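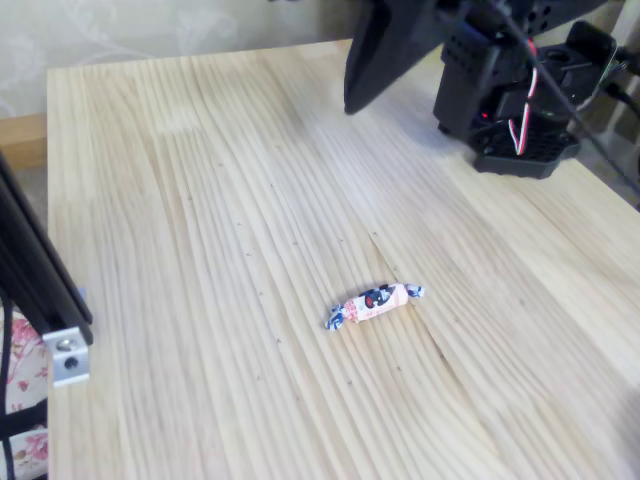
The Treltari pine worktop

I've been selling tables and tops for a good while now and the Treltari is still the one I'd put in my own house (I did, in fact, it's in the back kitchen). It's a plain, pale pine top with loads of grain in it, and if you like your wood to look like wood, you'll get on with it very nicely. If you want something flat and even in colour, have a look at the Skellier page instead, no hard feelings!

Pine varies, so please don't expect yours to match the photos line for line. Some tops come out creamy, some a bit more yellow, and the grain can run fairly straight or go off in great big ripples. I love the ripply ones. They're pale enough that anything you leave lying about shows up straight away, even one wrapped sweet, so there's no hiding the evidence from the children.

What you get

One top, sanded on both faces, with the edges just eased so they're kind to your forearms. It's 640 mm deep and 1,112 mm long. Legs aren't included, but the Steiner trestles fit underneath with room to spare, and so does any frame you've already got as long as it's a bit smaller than the top. There's a bag of screws taped to the underside, so do look before you throw the wrapping away.

The boards are glued edge to edge, and you'll be able to find the joins if you go looking. The grain changes direction where two boards meet and there's a fine line between them. I like seeing it. Simin Ghaffari, who does our sanding, picks which boards go next to each other and she's very fussy about it, thank goodness.
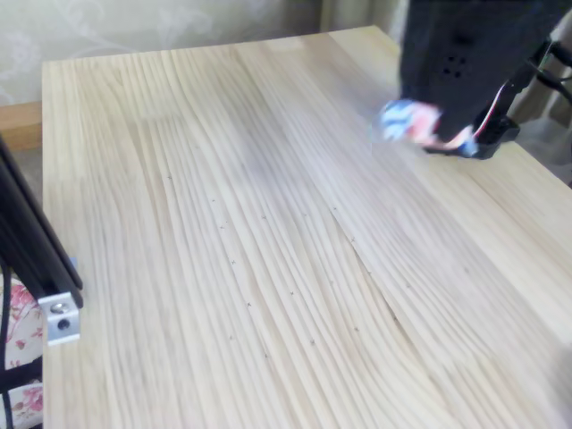
Writing and marking on it

People ask me all the time whether you can draw on it, and yes, of course you can. Little pencil crosses like these are handy if you're setting things out or need to put something back in the same spot, and they're faint enough that they don't take over. Use a soft pencil and don't lean on it. To get rid of marks, try a clean white rubber first, going with the grain, then very fine sandpaper if there's anything left. Biro is another matter. I've never got biro out of bare pine.

Finish

We send it bare unless you ask. I'd give it two thin coats of Sistel clear oil and leave it overnight between coats. Oil warms the colour up a touch, so try it on the underside first if you're keen to keep it pale.

Delivery

Over 50 went out in October, so we've got the packing down to a fine art, but it's an awkward shape and you'll want two of you at the door. Ring and ask for Abbas Azimi if you need a particular day.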